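Notes for week 4, household textiles. I typed these up from my own scribbles, so forgive the jumps!

We left off with sheets, and why old inventories bother listing them at all. The one I read out, dated 1641, puts bed linen ahead of the furniture, and I love that (the linen was probably worth more). Cloth took forever to make, so you mended it, turned it sides to middle, and left it to your daughter in your will.
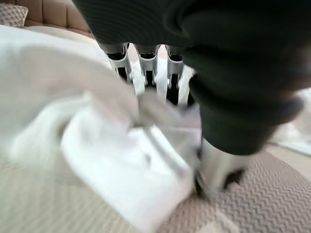

Shaimaa Fahmy asked whether "linen" in those lists always means flax, and no, it doesn't. Hemp turns up under the same word, and sometimes the clerk just didn't care. Write "linen or hemp" in your essays unless the source is clear.

Okay, thread count. It's the number of threads in a square inch, lengthwise and crosswise added together. When a package brags about 1000, somebody has usually counted each twisted strand inside the yarn separately. Up to 13 of you told me you'd bought sheets like that, so no shame, I have too.
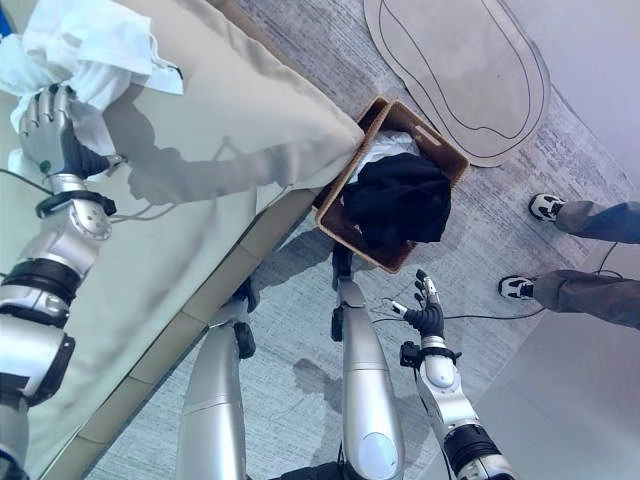
Weave matters more to how a sheet feels. Percale goes one over, one under, and it's crisp. Sateen floats over several threads at a time, so it's smoother, but it snags more easily.

For next time, read the Bikach chapter on laundry days and bring one washing label from home. Yanti Yusof has the spare copies.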